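Putting a Dell Desktop Back Together
Project report by Sinan Eren
Hardware Basics, spring term
Tuesday, April 19, 2022

What I wanted to do

I've used computers my whole life and had never once looked inside one, which felt a bit embarrassing for somebody taking a hardware class! So my project was to learn the inside of an old Dell tower well enough to put the main parts back without a manual open next to me. The parts I picked were the processor, one expansion card and the hard drive. I called the project Nudach (it's a nickname from home, long story) and I gave myself 16 lab hours to get it done.

Getting set up

The tower goes on its side with the panel off, so you're looking straight down at the motherboard. I tried it standing up on the first day and kept losing screws, so please learn from me. Loose parts need a home too. The CPU sits flat in its own little square recess and the expansion card stands upright in a slot, and I got so used to that setup that I now want one for my desk drawer.

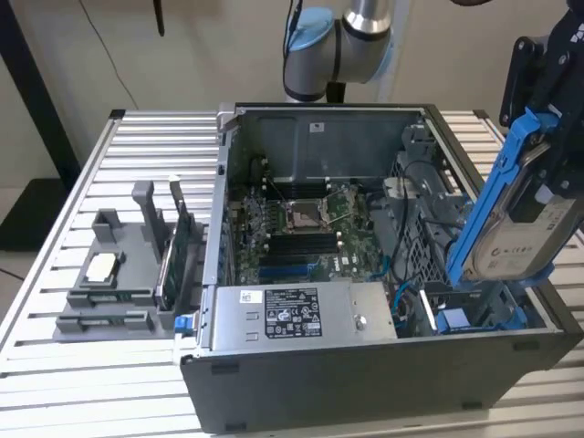

I also made a rule for myself that nothing goes in until I can say out loud what it is and where it belongs. My lab partner Ren got pretty tired of hearing "retention bracket" — but it worked, and by the second week I'd stopped mixing up the memory slots and the expansion slots.

The hard drive was the part I expected to be easiest. It rides in a blue plastic carrier, and the carrier goes into the drive cage. Simple, right? My first tries all went in crooked. What helped was lining up the carrier before pushing at all, and keeping cables away from the mouth of the cage. I wrote "cables first" on my hand, and it's still sort of there.

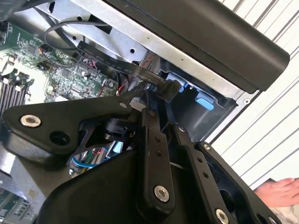

Learning the board

I drew the motherboard from memory 7 times over the term. The first drawing is terrible (I forgot the CPU socket, which is kind of the main thing). The last one I'm proud of, and it's in the folder I'm handing in with this report. I found it easiest to start from the printed logo and work outward, the way you'd find your street on a map.

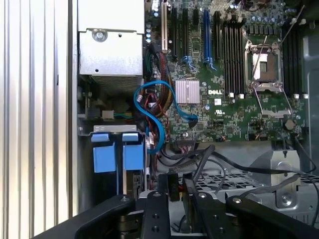 Figure 3. The Dell board with the processor socket open and the memory slots empty.

The socket made me the most nervous. You lift the lever, open the metal frame, set the CPU down flat and don't push on it. I practiced the lever part a lot before I would even touch the chip. Ren timed me once and I asked him to stop.

Drive bays again

I went back to the drive bays near the end, mostly out of stubbornness. I like the blue plastic on these cases a lot now. It marks the bits you're meant to grab, so when I got lost I'd just look for blue and start from there.

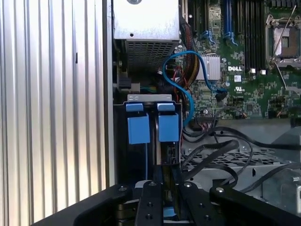
My best run came on the day I slowed down and did the drive last, after everything else was settled. I'd been doing it first for weeks just to get it over with!

If I had more time I'd like to do the memory as well, and label every cable at both ends. I'd also start the notebook earlier. Mine has 2 blank pages where the first week should be, and I had to fill in that part from Ren's notes.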